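Ilgın Ateş
09/01/2025

1/ OK, thread time! We finally have a result I'm willing to say out loud, so let me tell you what we've been doing all August with hand-held grippers and a table with a tablecloth on it.

2/ Short version: we collect two-handed demos with no robot at all. A person holds a gripper in each hand, does the chore, and the policy learns from the gripper cameras. Plenty of groups do this. Our question was much smaller and kind of nerdy: what should the demonstrator do BEFORE the chore starts?

3/ The usual habit is you stand right at the table, grippers already over the stuff, hit record, go. Nice clean episodes. And then you put the policy on a mobile base, park it a little bit wrong, and it just sort of hovers there looking lost (I have watched this so many times, my heart can't take it anymore).

4/ So Seo-ah Gil had an idea at lunch, and the idea was: start far away. Start back in the room, with the table in view but out of reach, and walk in. Keep the walk in the training data. We've been calling it the Mulari start, after the project, and yes, I know it's a big name for "take a few steps back first."

5/ What one gripper gets to look at with a far start. Table's out in the middle of the room with the box with the yellow lid and the flowers on it, and there's a whole lot of lab around it. Chairs, whiteboard, ceiling lights. All of that goes in. I used to crop as much of it as I could! 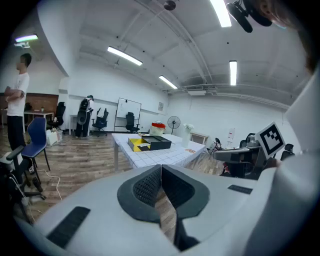 6/ THE SETUP
Same chore both ways: open the box, put the small thing inside, close it. 40 near starts, 40 far starts, same people doing both. Szu-yu Chiu and Valquíria Prado did most of the demos and their forearms would like a word with me.

7/ Both grippers carry a camera, and we put a square marker on the gripper so the other one's camera can pick it up and we get the distance between the hands. I was worried the far starts would mess that up, with everybody's arms swinging around on the way in. It was fine as long as the marker stayed in view. When it didn't, we let the camera tracking carry it and checked the drift afterward.

8/ Also we did NOT tidy the room between takes. Chairs got moved, people stood wherever they were standing. Saadet Karabulut argued hard for this and I argued hard against it, and she was right, which she has now had put in the group notes.

9/ THE RESULT
We trained one policy on each set, same network, same training length. Then we parked the base at 18 spots we'd taped out, most of them a bit off from where a careful person would park it. A run counted only if the lid ended up closed with the thing inside.

10/ Near-start policy: finished from 2 of the spots. Two!! Both of them were basically dead center in front of the table.
Far-start policy: finished from almost all of them. I made Szu-yu rerun the worst corner because I didn't believe it, and it went through again.

11/ What surprised me is where the gain shows up. Once the fingers are on the lid, the two policies look about the same to me. Same little fumble at the hinge side, even. The difference is all in the approach. The far-start one comes in, corrects, corrects again, and gets there lined up. The near-start one has never seen the table from anywhere else, so if it's off by a bit it stays off.

12/ My guess (guess!!) is that walking in gives you a ton of free examples of being in slightly the wrong place and fixing it. People don't walk to a table in a perfect line. You drift, you notice, you shuffle over. Every far-start demo has some of that in it without anybody having to act it out.

13/ STUFF THAT WENT WRONG
Far starts are longer, so you spend more of your data on walking. Our first far-start policy was great at arriving and terrible at lids. We ended up sampling the approach frames less often in training, and that's the number I'd tune first if you try it.

14/ Also walking speed. Valquíria walks fast, like catching-a-bus fast, and the base can't do that. We slow the approach down when we replay it and leave the hand part alone. There's a small jump where the two meet and I still don't love it.

15/ And it's one chore in one room, so please don't quote me as saying this works everywhere. Next up is the same thing over at the Plurkdale space, which has a much narrower room and a really annoying pillar. Seo-ah thinks the pillar will be fine. I have my doubts about the pillar.

16/ A few people have asked about the processing code. It's called Flellivari, it's a mess, and I'm cleaning up the part that splits the approach from the chore so other people can run it. If you've got your own hand-held data with the walk-in still attached, please don't trim it yet! And message me, I'd love to try it on somebody else's room.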